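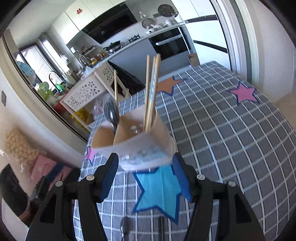 ## Writing a review of a book that sits in the middle of a series

Series reviews go wrong in two ways. Either the reader who hasn't started the series gets the first book spoiled, or the reader who has started it learns nothing new. The method below works for romance and should do for most other fiction.

### Before you start

Reread the last chapter of the previous book, and your own review of it if you wrote one. Have the blurb of the new book open in another window. You will use it to decide what counts as a spoiler.

### 1. State the position in the series

Put this in the first line: title, author, series name and number. If the numbering is odd, say so. The Menitz books have a novella between the second and third full novels, and shops list it as either 2.5 or 3.

### 2. Say whether it stands alone

Give a straight answer, then one sentence of detail. "You can follow the plot, but the scene at the ferry means little without Hirko" is enough. Avoid "can be read as a standalone" with nothing after it.

### 3. Summarise the set-up in under 80 words

Stop at the point where the blurb stops. If the blurb gives away how the previous book ended, put a short warning above your summary. Romance readers expect the earlier couple to be together, so that much can usually be mentioned freely.

### 4. Write the main part

Aim for 200 words at least. Pick two or three things and stay with them:

- how the leads behave with each other when there is no crisis
- whether the conflict comes from the characters or is dropped on them
- what the earlier couple are doing in the book

In my review of *Girel* I spent almost the whole middle section on the brothers' argument over the house, and left out the work plot.

### 5. Hide what needs hiding

Most review sites have a spoiler tag. Check the preview before you post, as the tag often fails if there is a blank line inside it. On a blog, put the spoilers last under their own heading.

### 6. Rate the book by itself

Don't add a star for loyalty to the series. If you liked *Liem* less than the one before, the rating should show it, and the text should say which part let it down.

### Length

Anything over 3,000 words is an essay, and is better split into separate posts. Link each post to the one before it, and go back and add the forward link to the older one.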